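Gavier to put kitchen robots in staff canteens, with jobs kept at all sites
January
By Perla Rosales, Gavier press office

Gavier, which runs staff canteens and break-room kitchens for employers in the Noketholm area, will start using robots for routine kitchen work this spring. The robots will restock refrigerators, put away supplies and clear counters between meal times.

The first two machines will go to the company's kitchen at the Usto parts warehouse. If the trial goes to plan, 13 kitchens will have one by the end of the year.

No jobs will be cut as part of the change. Kitchen staff at Usto now spend some four hours of each shift on stocking and tidying. Under the new schedule, most of that time will go to cooking and serving, and the early shift will start at 6:30 a.m. instead of 5 a.m.

"People on the early shift have asked for a later start for years," said Perla Rosales, who also manages staff relations at Gavier. "This gives it to them with no loss of pay. They told us which parts of the job they wanted off their hands, and fridge work was at the top of the list."

The robots are supplied by Hirano and learn from recordings of kitchen work done by people, taken from head height. The recordings cover ordinary kitchens in everyday use, including narrow ones where a refrigerator door opens into the aisle and more than one person may be on the floor. 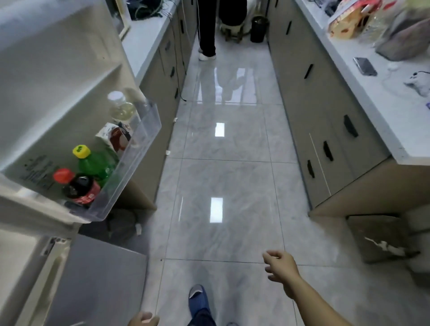
Staff who work alongside the machines will get two days of paid training. They will learn how to stop a robot, how to correct it when it puts an item in the wrong place, and how to report a fault. Each shift will have a lead worker with the final say on whether the robot runs that day, and lead workers will receive a higher hourly rate.

Gavier will review the Usto trial with staff before any other kitchen is scheduled. Workers can send comments to their shift lead or directly to the press office.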